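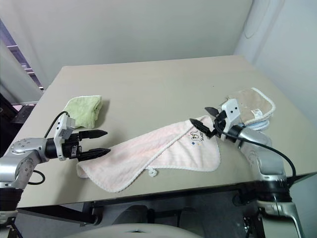 Two-arm towel folding, gripper advice wanted

Posted by hesmont_bench, August 29, 2024

Both arms now run from one controller in the shared workshop. Grippers are two-finger with tapered tips. Folding a single thickness is fine. On the second fold the lower finger pushes the raised crease along and leaves the edges out of line by 20 mm. Tip force is set to 4 N. Would you change the tips or the approach angle?

clollow
Approach angle. Come in flatter and close later. Pointed tips are good for getting under a hem.

seo_k
Disagree. Pointed tips concentrate the load and drag the pile. I printed blunt pads and my failures on the second fold mostly went away.

clollow
Blunt pads won't get under a flat edge on a hard table. You have moved the problem to the first pick.

hesmont_bench
Ran 96 folds at the flatter angle. Error is down by half, but the arm cable now goes tight near full wrist rotation.

anard
Check the slack before anything else. Mine was 700 mm from mount to base and it pulled the wrist off target under load. Longer cable, clipped at the elbow.

seo_k
Still the pads, in my view.

hesmont_bench
Cable first, then pads. Results in September.

Recent threads
Wrist encoder drift after power cycle
Printed fingers: PETG or nylon?
Sharing one e-stop between two arms

This site uses cookies to keep you logged in. Accept or manage settings.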